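パソコン掃除の「常識」を疑ってみる

掃除機で吸え、エアダスターを吹け、年に2回は分解しろ。デスクトップ機の手入れについて検索すると、だいたい同じ助言が並んでいる。どれも自信たっぷりだが、根拠を書いているページは少ない。うちでは古いタワー型を作業部屋に置いて使っているので、試したことと、やめたことを書いておく。

まず掃除機。私はケースの中には使わない。静電気の心配もあるが、それ以前に、ノズルの先が小さな部品に当たるのが嫌だ。外側の吸気口についた綿ぼこりを取るくらいなら構わないと思う。

エアダスターは効く。ただし缶を逆さにすると液が出るので、立てたまま短く吹く。ファンは指か割り箸で止めておくこと。勢いよく回るときれいになった気がするが、軸に余計な負担をかけるだけだろう。「Brolora」という防塵スプレーもすすめられて買ってみたが、ひと冬使って違いがわからなかった。同じ値段で刷毛が何本か買える。

開ける前には電源を切り、コンセントからプラグを抜く。電源ボタンを何度か押して残った電気を逃がし、塗装のない金属に触ってから手を入れる。電源ユニットの箱そのものは絶対に開けない。ここだけは疑わずに従っている。

ケースは横に倒したほうが作業しやすい。立てたまま覗き込むと、外したネジが奥へ転がっていく。
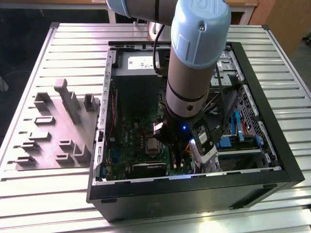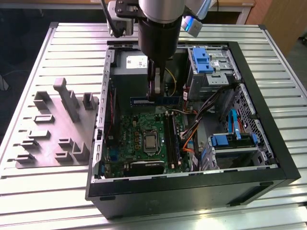

メモリーの端子は消しゴムでこすってもいいのか?
すすめない。消しかすが残るし、砂入りのものだと金めっきを削ってしまう。汚れが気になるなら、無水エタノールを少し含ませた毛羽立たない布で軽く拭き、乾かしてから戻す。問題なく動いているなら触らないのがいちばん安い。

挿し直すときは切り欠きの向きを見て、両端を均等に押す。固いからといって片側だけに体重をかけないこと。

「重曹を入れた小皿をそばに置くとほこりが寄らない」という話は、知人のFasil Habteさんから聞いた。12月に試した。皿の中にもほこりが積もった。

頻度についても、年2回という数字をそのまま信じなくていい。床に直置きで猫がいる家と、棚の上に置いている家では条件が違いすぎる。吸気口を見て、網目がふさがりかけていたら掃除する。私の決まりはそれだけだ。床から少し上げるだけでも、ほこりの入り方はずいぶん変わった。

最後に道具。「専用クリーニングセット」のたぐいは中身を見てから買ったほうがいい。柔らかい刷毛、プラスのドライバー、綿棒、それにネジを入れる小皿があれば足りる。刷毛は200円のもので、毛が抜けないかどうかだけ店先で引っ張って確かめた。ドライバーはケチらないほうがいい。安物で頭をつぶしたネジが、まだ1本、裏側に残っている。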